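Lurley (album)

Lurley is the third studio album by the gospel singer and organist Sebastian Onu, released in April on the Cirkavetti label. It was produced by Lucian Cozma, who had mixed Onu's two earlier records, and runs to 11 songs.
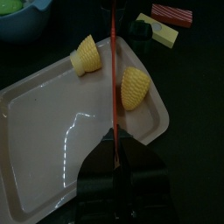
The album takes its name from the street where Onu's grandmother lived and where he first sang in public, at a house meeting. Most of the songs deal with family, grief and the move from a small congregation to a large one. Two are older hymns with new tunes, and the closing track, "Carry the Lamp", is an instrumental for organ and brass.

Background

Onu had not made a record for four years before Lurley. After touring his second album he returned to his post as music director at a church in Cenusholm and wrote mainly for its choir. Several of these choir pieces were later cut down for solo voice. Cozma heard them at a rehearsal and suggested that they be recorded with a small band and the full choir on the choruses only.

Recording

The backing tracks were made over 20 days at Segers, a former printing works converted into a studio. The choir parts were taped separately in the church, as the studio's main room could not hold all the singers. Cozma kept the spoken count-ins on three tracks and left the organ's pedal noise in the mix. Onu played all keyboard parts himself apart from the piano on "Nearer the Door".

An early version of the album lasted 72 minutes. Four songs were dropped before release, two of which came out later as a single.

Release and reception

Cirkavetti first pressed 500 copies on vinyl, sold at concerts and through the label's own shop. A wider release on disc and download followed in the summer. First-week sales came to 3230, the highest for any of Onu's records.

Reviews were mostly favourable. Critics praised the choir writing and the plain sound of the lead vocal, though some found the middle of the record slow. "Nearer the Door" received regular airplay on religious stations and has since been taken up by a number of amateur choirs.

Touring

Onu performed the album in full at Cenusholm, with the choir, and then toured with a five-piece band. Cozma played bass on the first half of the tour. The live arrangements replaced most of the brass with a second keyboard.

See also: Sebastian Onu discography; Cirkavetti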